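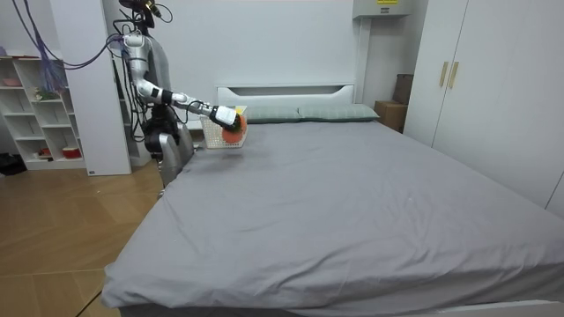
Ticket 739 — Obituary notices published with wrong service day
Product: Zullis newsroom CMS, death notices module
Status: Resolved
Opened: Thursday, May 11, 2023

Reported by the Itier news desk. Two death notices for former council members went live with the burial listed one day late. Source copy was correct.

Log

Checked the wire import from Clemex. Timestamps arrive in UTC. No fault found.

Compared the draft and published versions. The weekday changes at publish, only when the desk files after 6 pm local time.

Traced to the date helper added in March. It replaces "tomorrow" with a weekday, using the server clock and ignoring the site time zone.

Searched the archive. 34 notices use the helper. Only the two reported were filed in the affected hours.

Fix: helper now reads the site time zone. Deployed to Pan (staging), retested with an evening filing, then pushed live. Both notices corrected by the desk and republished with a correction line.

Open item — cached copies in the email digest still show the old day. Moved to a separate ticket.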